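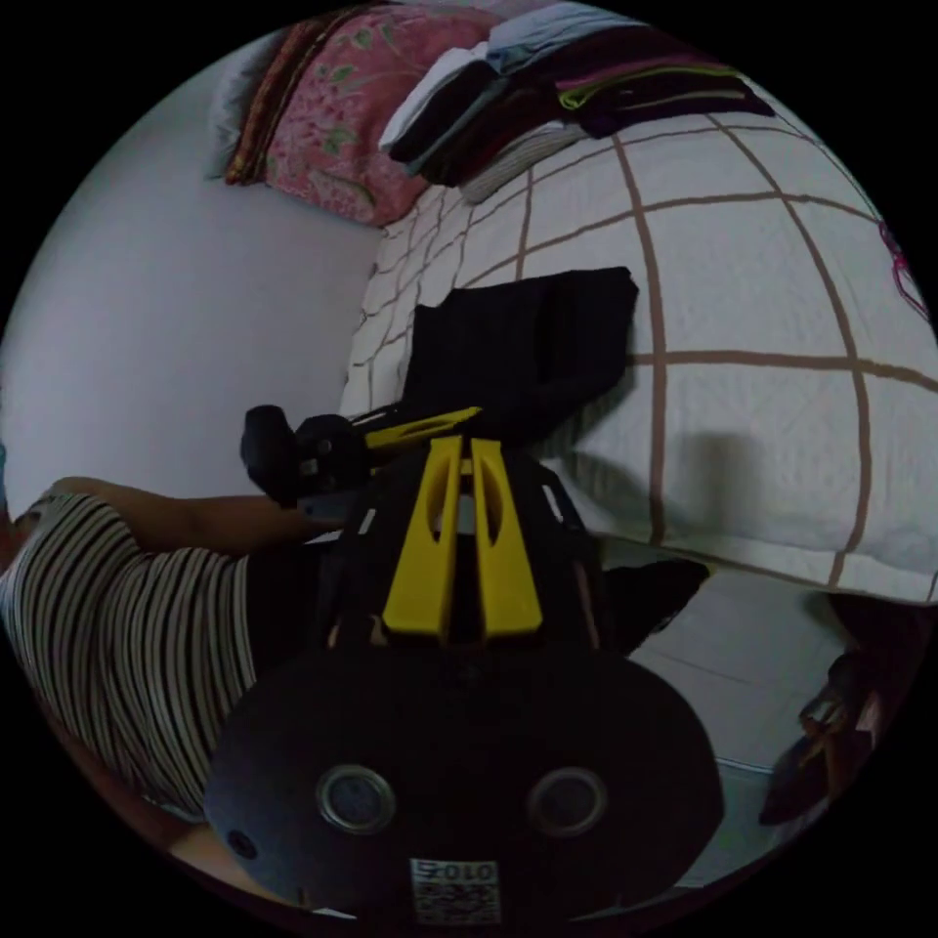 Folded dark cloth. How often household fabrics need a wash is at the center of a new sales claim.

"Wash once a month" sheets go on sale in Fikotville, with the proof to follow

Tue 27 May

A bedding company says its new sheets can stay on the bed for a month at a time and still be as clean as ordinary ones washed every week. It has not yet shown anyone outside the company how it knows.

Urnier began selling the sheets, called Vakari, at its Fikotville store over the weekend. The packaging promises "33 nights of fresh" and says a household switching over would save water, power, detergent and a good deal of wear on the washing machine. A sheet set for a double bed costs a little more than twice what the store charges for its plain cotton.

The claim rests on a finish that is put on the fabric at the mill. Urnier says the finish slows the growth of the bacteria that make bedding smell. It would not say what the finish is made of, calling the recipe a trade secret, though it did say there is no silver in it. It also said the finish lasts "the life of the sheet." Asked how long that was, the company said it depended on care.

The number on the pack comes from two pieces of work, according to a two-page summary the store hands out to shoppers who ask for it. The first is a survey of 2,301 customers. The second is a lab test done by Norðdahl, a testing firm that Urnier hired in February.

The survey sounds large, and it is. It is also a survey of how people felt. Customers were sent a sheet set free of charge and asked a month later whether the bed still seemed fresh to them. Most said it did. They were told before they started what the sheets were meant to do, and they got to keep them. There was no second group sleeping on plain cotton for the same month without being told which was which, so there is no way to know how many would have said the same about any clean new sheet that arrived in the mail.

The summary does not say how many people were sent a set and never answered. It does not say what time of year the survey ran. A month of sleeping in a cold bedroom is a very different thing from a month of sleeping in Fikotville in July with the windows open and no breeze, and anyone who has lived here through a summer would want to know which one they were being sold.

The lab work is more interesting, and more modest than the box makes it sound. Norðdahl took three swatches of the treated fabric and three of untreated cotton, put bacteria on all of them, and counted what was left after a day. The treated swatches had far fewer. That is a real result as far as it goes. It shows that the finish does something.

It does not show that a bed is clean after a month. Bacteria are one of several things that build up in sheets. Skin flakes, sweat, body oil, dust mites, pet hair and whatever was on the soles of somebody's feet are all in there as well, and a finish that slows bacteria does not make any of them go away. None of these was measured. Nor were the swatches slept on, or washed even once before the test, so the summary has nothing to say about how the finish holds up after a year in the dryer.

Urnier was asked where the number 33 came from, given that the lab test lasted one day and the survey lasted a month. A written reply from the company said the figure "reflects a typical customer experience plus a margin." It did not explain what the margin was. Most people would expect a safety margin to make the number smaller.

The company was also asked for the full lab report. It said the report would be published "in due course" and that the summary was an accurate account of it. Norðdahl said reports belong to the client who pays for them and sent the request back to Urnier.

The savings are harder to argue with in principle and just as hard to check. Fewer loads do use less water. The box says a household can cut its bedding laundry by three quarters, and the sums work if the household now washes its sheets every single week and changes nothing else. Plenty of people do not wash them that often to begin with. Urnier's own survey asked about this, according to the summary, but the answers are not given. If a large share of those customers were already going two or three weeks between washes, the savings shrink quickly, and the promise starts to look like permission to do what they were doing anyway at twice the price.

Pillowcases are left out too. The small print on the back of the pack says pillowcases "may benefit from more frequent laundering," which will come as a surprise to shoppers who bought the full set on the strength of the front. The small print also rules out bleach, fabric softener, ironing on a high setting and, in a line of its own, use by people with "sensitive skin or skin conditions" without asking a doctor first.

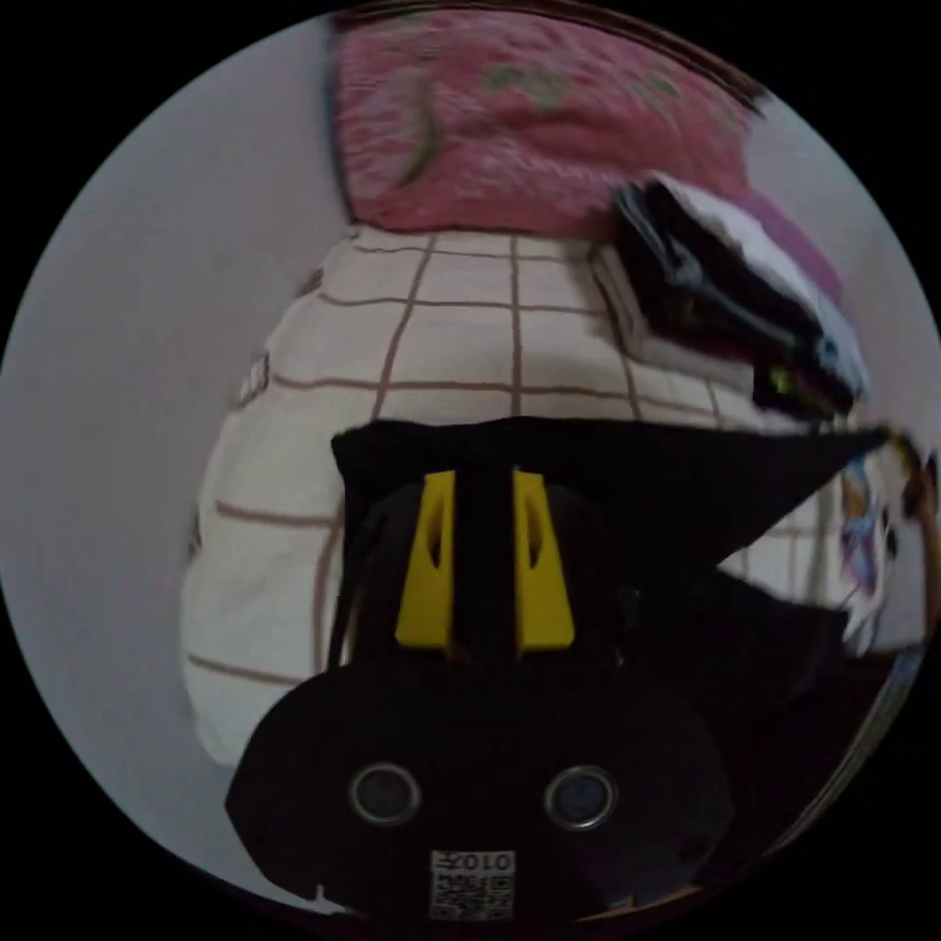 Oana Bălan said she had bought a set anyway and did not much care about the lab. She had changed the bed after 12 nights, she said, because it felt like time to, and the sheets were soft enough that she would probably buy them again if the price came down. She thought the month-long promise was silly and that most shoppers would treat it that way. What bothered her more was the line about skin, which she had found only after opening the pack, and the store had told her an opened set could not go back.

Urnier confirmed that opened bedding cannot be returned. It said this was normal for the trade and that the full wording could be read on its website before purchase. The wording is on the website, under a tab marked "Care," below the washing symbols.

The store has stacked the sheets by the front door, under a sign that says "Laundry day is over." A shopper looking for plain cotton will find it at the back, and there is less of it than there was in the spring. The company said it had no plans to drop untreated sheets. It did say that it expects treated fabric to make up "the heart of the range" by next year, and that towels are being looked at. Towels spend much of their lives damp, which ought to make for a tougher test, if one is carried out.

There is nothing wrong with the idea of bedding that needs less washing. Hot washes and long dryer runs cost money, and they wear cloth thin. A finish that let people skip a load here and there, and that lasted, would be worth paying something for. The trouble is that a shopper standing in the store this week cannot tell whether that is what is in the pack. The test that would settle it is fairly dull and would not cost a fortune. Give some people treated sheets and some people plain ones, don't tell them which, have them sleep on them for a month in warm weather, and then measure everything that has collected in the cloth. Then wash the sheets 50 times and do it again.

Asked whether it had done that, or meant to, Urnier said its customers were "the best test there is."

The price may be the first thing to move. The store is offering a second set at half off until the end of next week, a fairly deep cut for a product that has been on the shelf for a matter of days. The company described it as a launch offer and said it had been planned from the beginning.

Shoppers who want the two-page summary have to ask for it at the service desk. It is not on display, and on the afternoon we asked, the desk had to print one out. The survey figure is in large type at the top of the first page. The three swatches are mentioned in a footnote on the second.

Urnier said it would reply to further questions about the finish, including how much of it washes out into the drain, once the full report is ready. It did not give a date.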